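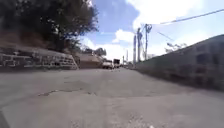
Llevo dos inviernos en Graltness y todavía me cuesta explicar a mi familia en qué trabajo. Mi madre piensa que construyo carreteras. En realidad las miro. O las miraba, porque desde junio una parte de ese trabajo la hace un vehículo que llamamos Delen, que recorre los tramos y apunta las grietas, los parches viejos y los bordes rotos en una lista que llega a la oficina de Hasbridge antes de que yo termine el café.

Escribo en español para practicar, así que pido paciencia con mis frases. Algunas palabras del oficio las aprendí primero en esta lengua, con un curso de pavimentos que hice a distancia, y me siento más cómoda con "bacheo" que con su equivalente en la mía.

Nuestro contrato cubre 271 kilómetros. Antes salíamos en parejas, una persona conducía y la otra escribía en una tabla con pinza. Yo iba casi siempre con Darren Lockwood, que conduce muy despacio y conoce cada tapa de alcantarilla. Con el calor la tinta se corría en el papel y por la tarde había que pasar todo al ordenador, muchas veces discutiendo si una marca era "grieta transversal" o "parche con pérdida de material". Un informe de tramo nos llevaba una mañana entera, y ahora lo reviso en unos 20 minutos.

Dicho así parece solamente una buena noticia. Para mí lo es en gran parte: mi espalda está mejor y ya no camino por el borde de la calzada con los camiones pasando al lado. Darren lo ve diferente. Él no perdió el puesto, pero perdió la parte del día que le gustaba. Ahora acompaña a la cuadrilla de reparación y dice que llega a los sitios sin conocerlos, con un punto en un mapa que otro ha puesto.

El martes tuvimos una reunión por esto. Chantelle Mkhize, nuestra jefa de zona, quería saber si podíamos aceptar la lista de Delen sin visita previa. Korkor Abubakari, de la cuadrilla, contestó que no, y puso el caso de la cuesta de Chauke. Allí la lista marcó como urgente una mancha larga que era solamente sombra de un árbol, y dejó en la categoría baja un hundimiento junto al bordillo que todos los conductores de la zona esquivan. La máquina ve muy bien las líneas oscuras y le cuesta ver la profundidad. Nosotros teníamos el problema contrario, sentíamos el hundimiento en el asiento y se nos escapaban las grietas finas.

Después de bastante discusión se decidió que los avisos urgentes se comprueban a pie, y que quien comprueba tiene derecho a cambiar la categoría y escribir el motivo. Esto último lo pidió Nosipho Oosthuizen y me parece lo más importante de la reunión. En las primeras semanas, si alguien corregía la lista, el sistema guardaba la corrección como "error de operador". Imaginen cómo cae esa expresión a una persona con muchos años en la calle. Ahora dice "revisión en campo". Es un cambio de tres palabras y Darren ha vuelto a rellenar los formularios.

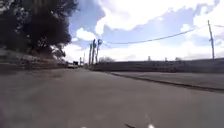
La calzada, con el muro y la acera a la derecha y los postes al fondo.

También ha cambiado la manera de aprender. Cuando yo entré, me enseñaron en el coche. Darren frenaba, señalaba algo y me preguntaba qué veía, y yo casi siempre contestaba mal. Busisiwe Gumede entró esta primavera y aprende con las imágenes en la pantalla. Ve en una semana más pavimento que yo en mi primer año, eso es verdad, y clasifica rápido. Pero me confesó que no sabe todavía cómo suena una junta abierta debajo de la rueda. Le he propuesto a Chantelle que salga con la cuadrilla un día por semana y estoy esperando su respuesta.

Lo que no sé contestar es cuántas personas hará falta tener en la oficina cuando la lista sea mejor. Pregunté en la reunión y la respuesta fue amable y un poco larga, que es una manera de no tenerla. No culpo a Chantelle, creo que a ella tampoco se lo han dicho. Me apunté al curso de gestión de datos por si acaso, y Korkor también.

Mañana me toca revisar otra vez Chauke, a pie y temprano. Voy a llevar la tabla con pinza.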